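How to Wash a Plush Pillow Without Ruining It

Every household owns at least one pillow that was bought as decoration and now does the work of a mattress. Ours lives in the den, gets sat on, slept on and drooled on, and has a fuzzy surface that holds crumbs the way a savings bank holds money. Washing it takes one evening of effort and a day and a half of waiting.

What you need

A mild liquid detergent (I use Notley, which smells like nothing, a quality I've come to value)
A soft brush, the kind sold for babies or suede
A white towel you don't love
Two clean tennis balls
A washing machine that holds at least 3 kilos

Step 1: Read the tag

It's in the side seam, printed in gray on slightly lighter gray. If it says surface wash only, skip to the last section. If you cut it off years ago, treat the pillow as delicate and hope.

Step 2: Get the dry stuff off

Take it outside and hit it. Then vacuum both sides with the upholstery nozzle and stand the pillow on its short end while you look it over. Low daylight shows flattened patches in the pile that you'd miss with the thing lying on the couch. Go gently near any embroidery, where a brush can catch a thread and turn GOOD NIGHT into GOOD NIGH.
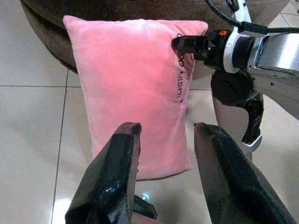
Step 3: Wash cold

Turn it inside out if there's a zipper. If there isn't, put the whole pillow in a mesh bag or a pillowcase tied shut. Cold water, gentle cycle, half the detergent you think it wants, and an extra rinse. No fabric softener, which leaves plush feeling like a wet seal.

Step 4: Dry it for longer than seems reasonable

Press the water out in the towel. Don't wring. Tumble on low with the tennis balls for about 18 minutes, pull the corners back into shape, then let it finish on a rack, turning it every few hours. The middle is always the last to dry. In August it takes a day at my place; in winter, bring a book.

Step 5: Bring back the fuzz

Once it's fully dry, brush in one direction, then the other.

If you can't machine wash it

Dampen a cloth with soapy water, wipe with the pile, wipe again with plain water, and blot. Change the cloth when it turns the color of tea.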